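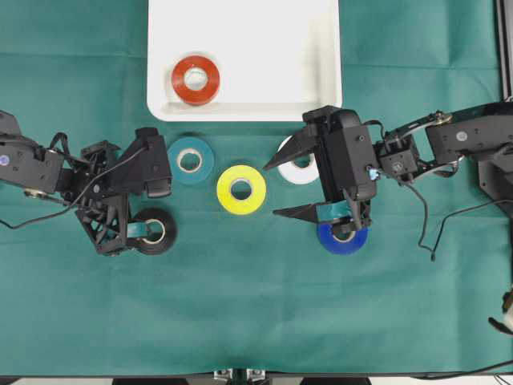
**Filed under: Home & Moving**

21/05/2020

So we've been in the Rodville apartment for 4 months now and I finally feel like I can write about the move without wanting to lie down on the floor. We moved in January, which I would not recommend to anyone, and I have been promising my sister a proper post about it ever since. She's moving this summer and keeps texting me one question at a time. Here you go, Jen, all of it in one place!

First, the labels. I am a color person. I've always been a color person (my high school binders were a thing of beauty) and when I started packing I decided every room in the new place would get its own color of tape. Red for the kitchen, blue for our bedroom, yellow for the bathroom, black for anything going to storage, white for books. Teal was for the hall closet, and I'll admit I bought the teal first and then went looking for something to use it on.

Did it work? Mostly! The movers didn't have to read my handwriting, which is terrible, and I could stand at the door and yell "blue, back left" like I was directing airport traffic. The trouble came in the last two days when I was tired and grabbing whatever roll was closest. We had a box marked as kitchen that had two winter coats, a lamp shade and the cat's vaccination papers in it. I found those papers in March. The vet had already printed me new ones.

If I did it over I'd write the contents on two sides of the box as well, even just three words. Color tells you where it goes but it won't tell you which of your eleven bedroom boxes has the phone chargers. And pack one bag like you're going away for a weekend, with your meds and your toothbrush and a roll of toilet paper. I forgot the toilet paper. The gas station down the street sells it for a price I still think about.

Now the money. We got three quotes. The cheapest was 400 dollars under the next one and I very nearly booked it from my phone in line at the grocery store. Then I read the small print and they charged extra for stairs, extra for anything over a certain weight, and extra if the truck had to park more than a few steps from the door. We live on the third floor! We would have paid for every one of those. In the end the whole move came to just under 2,000, including boxes and the pizza, and I was fine with that.

The person who really saved us was Orathai Chantharasri, our old downstairs neighbor. She's moved more times than anyone I know and she came up one evening with a stack of flat boxes and took over my kitchen. She packs plates standing up on their edges, like records, with a dish towel between every couple of them. I'd always stacked them flat. We didn't lose a single plate. (We did lose the lid to the blue casserole dish, and I have no theory about that one.) She also made me throw out my spices. I argued with her about the cumin and then she showed me the date on the jar, so, okay.

We had 62 boxes when it was all done, for two people and a cat. I went in thinking we were pretty minimal. I spent the first week of unpacking asking my husband why we own so many extension cords and he spent it asking me why we own so many scarves - fair on both sides, I guess.

The unpacking is where I fell apart a bit. We did the kitchen and the bed the first night, and the bathroom the next morning, and then I went back to work and the rest just sat there. The book boxes became a coffee table. We put a cloth over them and ate dinner off them for weeks. I told people the real coffee table was on order, and that was true eventually.

Then of course spring happened and we were both home all day every day, and suddenly there was plenty of time to deal with the boxes and somehow I still didn't. I baked bread instead. I reorganized one drawer four times. What finally got me going was needing the corner of the living room for a desk, so in one long afternoon I opened everything that was left. The storage stuff is still taped up in the back of the closet and I'm leaving it there until somebody asks for it.

I kept all the leftover tape, by the way. Jen, it's yours if you want it. There's hardly any red left but the rest will get you through a one bedroom easily, and you can have the good marker too if you promise to put the cap back on.

Next post will be the balcony, if the tomatoes make it. Two of them look pretty happy and the third one I'm not discussing yet.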